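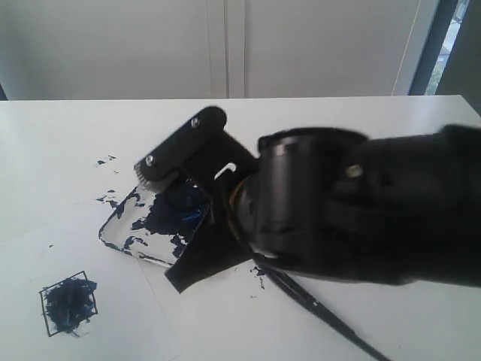
The painting arm at work, with the blue tray and one of the squares on paper.

Ayane Ogura is on her knees looking for a screw when I get to the room. "Two seconds," she says. It takes longer than that. The screw is under a chair.

She runs the after-school robotics club at Agyeman, and this year the club decided to enter the painting round of the Brolier, the regional student contest, instead of the usual maze round. The rules fit on one page. A robot has to pick up paint on its own, carry it to a sheet of paper and fill a hand-drawn square. Judges look at coverage, spill and whether anyone had to touch the thing.

"It sounds like a kindergarten job," Ogura says. "The kids laughed when I read it out. Then we spent from December untill now on it."

Blue paint, always blue. They tried red first and hated it. Too thin, ran everywhere. The blue is thicker and the club bought one big bottle, so blue it is until the bottle's gone.

The arm itself was already in the school. Everything on the end of it is the club's own work, and it's the part they want to talk about. Black bracket, bristles along one edge, a couple of screws so it can come off for washing. There have been plenty of versions before it. Ogura keeps the old ones in a shoebox and lets me dig through. One is mostly tape.

"A round brush was the obvious idea and it was bad," she says. "It goes in the tray, it comes out with a blob on one side, and the program doesn't know which side. A person just turns their wrist. You don't think about it. So we went to a flat edge. At least with a flat edge you know where the paint is. More or less."

More or less is a phrase the students use a lot too. The squares are drawn by hand, with a black pen and a ruler if somebody can find the ruler, and they don't sit straight on the paper. That's on purpose. The contest sheet will be put down at whatever angle the judge feels like, so the club practices with tilted ones.

How does the arm know the angle? Long answer. Short version: a student marks two corners before the start, which the rules allow, and the software works out the rest. The software is called Jurkatar. The name was a typing accident in the first week and stuck. It is, at the moment, 1,723 lines, and Ogura says a good part of that is comments the students have left for each other.

"Some of them are useful," she says. "Some of them are about lunch."

I ask what goes wrong most. She doesn't have to think.

"Pressure. Pressure, pressure, pressure. If the tool's too high you get nothing, you get a little scratchy line. Too low and the bristles splay out and you've painted the table. And the paint piles up. You get this clump, all stringy, like somebody scrubbed at it. The coverage isn't bad when it does that, if I'm fair. It's ugly, though. And it creeps over the line, and over the line is points off."

The table gets it as well. Specks by the tray, from when the tool lifts away. The club has a theory that the lift is too fast. One group slowed it down, and the specks got fewer but the run got so long that they went past the time limit. Back up it went. They're now trying a small wipe on the rim of the tray before the move, like you would with a house painting brush. That one came from a student whose uncle paints houses.

There are two camps in the club, and Ogura is careful not to say which she belongs to. One wants many light strokes, all going the same way. The other wants one heavy load of paint dropped in the middle and pushed out to the corners. They argue about it in the hall. They argue about it in the comments in the code, next to the lunch ones.

"I let them fight," she says. "I make each side run ten squares and put them up on the wall. Then they can point at something when they argue."

Did that settle it?

"No. But it got quieter."

Money comes up. The club had 700 dollars for the year, and 355 of that went on the entry fee and the bus. Paint, paper, trays and bits for the tool come out of what's left. Hostard, the hardware store near the school, lets them have offcuts and odd screws for nothing, and gets its name on the team shirt. Assuming there is a team shirt. "That's the next meeting," Ogura says, and makes a face.

She taught math for years before she took on the club, and still does, mornings. She had no robotics background at all. The first term she was reading one chapter ahead of the students, and a couple of them worked it out pretty fast.

"They were nice about it. One of them started leaving me notes – 'read page 40 first, it makes more sense.' And he was right, it did."

What she likes about the painting job is that it's messy. The maze round was clean, she says. The robot got out or it didn't, and the kids who were good at code did everything while the rest held the stopwatch. Paint pulled more of them in. There's a girl who draws, who had come to one meeting with a friend and meant to leave. She looked at the first squares and told them they were pushing the bristles the wrong way. You drag a brush, you dont shove it. The group flipped the direction of the stroke that same afternoon.

"She's on the team now," Ogura says. "She'd never written any code. She's learning, slowly, she complains the whole time. But when she says a square is bad, they listen."

They number the sheets and keep them all, the bad ones as well. The last one on the pile when I visit is 399, and everyone wants to be the person who gets to start 400. There's some discussion about fairness. Someone gets out a coin.

I ask Ogura if they can win the Brolier. She puts the screw, finally, on the table and puts a cup over it.

"There's a school that's been doing the painting round for years and their squares look printed. I've seen them. So, no, probably not? I'd like us to finish a run with no hands on it. In front of people. We've done that in here, plenty of times, but there's always some noise or a bump or a judge who leans on the table, and then it's different."

And after the contest? The students want to try two colors. Ogura wants to try a lid for the tray.

She has to go, a parent is waiting. On the way out she turns back and tells the room to wash the bristles before the paint sets. A voice from the back says they know. "You knew last week too," she says, and goes to find the parent.

The Agyeman club meets after school and takes new members through the end of the term. No experience needed, old clothes a good idea.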